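**Firneo opens Vuria account-takeover service to credit unions and small lenders**

*Service checks phone number transfers, address changes and new payees before money moves*

For release Thursday, 9:00 a.m.

Firneo today opened Vuria, its account-takeover detection service, to credit unions, building societies and small lenders in Canada. The service was previously available only to institutions taking part in a closed pilot. It reads changes made to a member's contact and security details, compares them with the member's own history, and returns a hold, a query or a release to the institution before a payment is sent.

Account takeover differs from the more familiar kind of identity theft, in which a stolen name and number are used to open new credit. In a takeover, the account already exists and belongs to a real person. The offender obtains enough information to pass as that person, changes the telephone number or email address on the file, and then requests a transfer, a new card or a higher limit. Alerts meant for the account holder go to the offender instead. A credit report may show nothing unusual for weeks.

Vuria was built to look at the interval between the first change and the first payment. Most fraud controls at smaller institutions score the payment alone. By that point the contact details have been replaced, and a confirmation call or text message reaches the wrong person.

"A payment of ordinary size to an ordinary bank looks fine by itself," said Rocío Calvo, head of detection engineering at Firneo. "Put it after a password reset, a new phone number and a new payee, all in one evening, and it reads differently. The information was already in the institution's logs. It was sitting in separate systems."
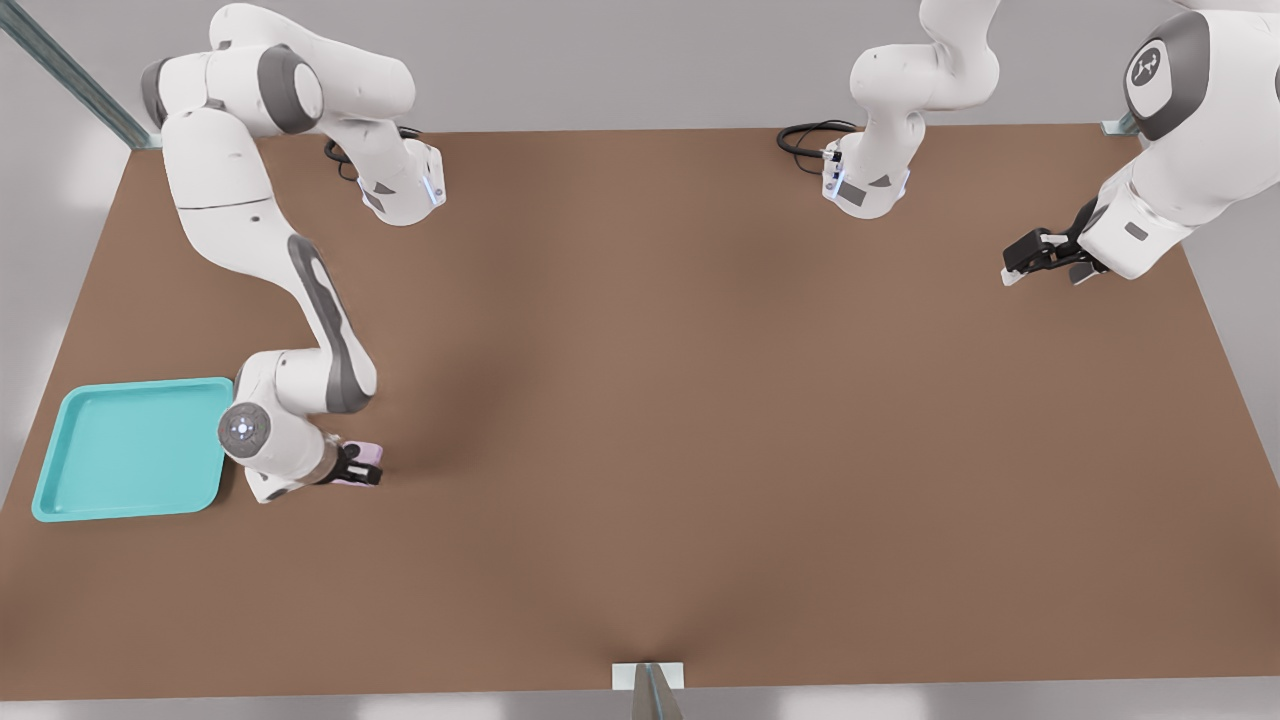 **By Declan Ellery, Firneo Communications**

**How the service works**

Vuria receives events from an institution's online banking system, its call centre software and its card management system. Each event is reduced to a type, a time, a channel and a tokenized member reference. Names, account balances and government identification numbers are not sent. The institution keeps the table that links each token to a member.

The service recognizes 18 event types. These include:

- a change of telephone number, email address or mailing address
- a password or security question reset
- enrolment of a new device
- a change to alert settings
- addition of a payee or an external account
- a request for a replacement card to be mailed to a new address
- removal of a joint holder's contact details

Events are grouped into a sequence for each member. A sequence is opened by the first change and remains open for a period set by the institution. While it is open, any outgoing payment or card request is returned with one of three results.

A *release* means the institution should continue as usual. A *query* means staff should contact the member using the details held before the sequence was opened. A *hold* means the payment should be stopped until identity has been checked by a second method. The older contact details are kept in a locked record for this purpose and cannot be edited from the online channel.

Each result is returned with a list of the events that produced it. Staff can read the list on the same screen as the result. No numerical score is shown, although one may be exported for audit.

**Results of the pilot**

The pilot was carried out with Kanero, a credit union serving households and farm businesses. Vuria first ran in silent mode, in which results were recorded but did not affect payments. It was then switched to live operation for personal accounts.

Over the pilot, Vuria opened 2,478 sequences that went on to include a payment or card request. Most were released without any action by staff. Queries were handled by Kanero's existing member services team and no positions were added.

Peadar Gilmartin, manager of fraud operations at Kanero, said the main change was in the order of work.

"We used to begin with the member's complaint and go backwards through the logs," Gilmartin said. "Now the log is assembled before we pick up the phone. The call is shorter, and we're calling the number we had on file last week, which matters a great deal if this week's number belongs to somebody else."

Kanero asked for two changes during the pilot, and both are included in the released version. The first allows staff to mark a household move, so that an address change, a new device and a replacement card close together do not lead to repeated calls. The second separates accounts managed under a power of attorney, where contact details are often changed by someone other than the account holder for proper reasons.

Business accounts were not part of the pilot. Support for accounts with more than one signing officer is in development and will be offered to existing customers first.

**Independent review**

Firneo engaged the consulting practice Sukprasert to review the design of the tokenization step and the controls on the locked contact record. The review covered key storage, staff access, retention and deletion. It did not assess detection accuracy.

Sukprasert made five recommendations. Four have been put in place. The fifth, which concerns the rotation of keys at institutions that host their own token table, requires a change on the institution's side and is now described in the installation guide. A summary of the review will be provided to prospective customers on request.

"Our attention was on what happens if the service itself is compromised," said Rhys McAlister, who led the review. "An attacker who obtained the event stream would hold types, times and tokens. That is still worth protecting, and the retention limits were shortened after our first report."

**Availability and pricing**

Vuria is available now to institutions with more than 1,000 active online members. It is priced by the number of active members, billed monthly, with no charge for the silent mode period. Smaller institutions may join through a shared arrangement if they use the same banking system provider.

Installation requires a read-only connection to each source system and a two-way connection to the payment queue. Institutions that cannot support a hold in the payment queue may use the service in query mode only. The interface for staff is offered in English and French.

Training for member services staff is delivered online in two sessions. The first covers the event types and the three results. The second covers call handling, including what to say when a member did not make the change, and how to record a false match so the sequence can be closed.

**Information for account holders**

Firneo does not deal directly with members of the public and cannot look up individual accounts. Anyone who receives notice of a change they did not make should contact their financial institution at once, using the telephone number on the back of their card or on a printed statement. Links and numbers in the notice itself should not be used.

A mobile phone that loses service without explanation may have had its number moved to another carrier. In that case the account holder should call the carrier from another phone, ask whether a transfer was requested, and then call the financial institution. Passwords should be changed from a device known to be secure, beginning with the email account used for password resets.

Account holders should also ask their institution whether alerts can be sent to both the old and new contact details when a change is made. Many institutions offer this setting but leave it off by default.

**Briefing for institutions**

An online technical briefing will be held in October for fraud, privacy and information technology staff. Keegan Fairweather, director of customer integration at Firneo, will present the event format and the installation sequence, followed by questions. Registration is open to staff of regulated financial institutions and their banking system providers. A recording will be available to registered participants.

**About Firneo**

Firneo develops identity and account security software for small and mid-sized financial institutions. Its products are used in online banking, call centres and branch networks.

**Media contact**

Declan Ellery
Firneo Communications

Interviews with Rocío Calvo and Keegan Fairweather may be arranged through the media contact. Requests to speak with Kanero should be sent to the credit union directly.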